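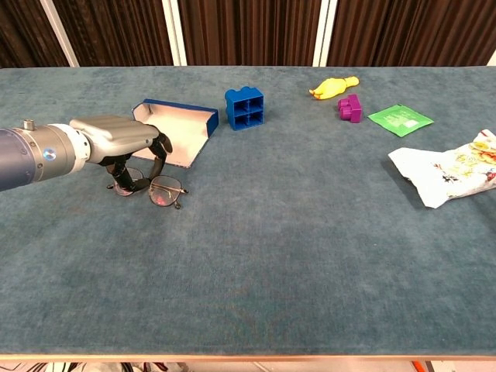 Wire-framed glasses and open case.

Hi again, me with the Clestia account! I ordered progressive lenses through your site in July and I still can't get the prescription form to save, so I'm writing down everything I've tried before you send me back to the help page.

The form takes my numbers for the right eye fine. When I get to the left eye and type the axis, it jumps back to the top and blanks the whole thing (pupil distance too, which I had to go dig out of a drawer). I get error 1373 in red and then it's gone before I can click on it.

Tried so far:
Logged out and in. Same.
Different browser. Same, only slower.
My old laptop. It let me type everything, then said my session had expired.
Leaving the axis empty. It saves! But then Badum, the lens lab, bounces the order because the axis is missing, so no good.
Uploading a scan of the paper from the Bilyk clinic. Stuck at "processing" for five hours.

Update, 4:40 pm: okay, I got somewhere. If I type the axis as 007 instead of 7, it sticks. The form must want three digits, and it would be lovely if it said so! The order now shows as sent to Badum, pickup at the Rullevside store.

Please don't close this yet. The total still has the scratch coating on it twice, and I can't find a way to remove one of them myself.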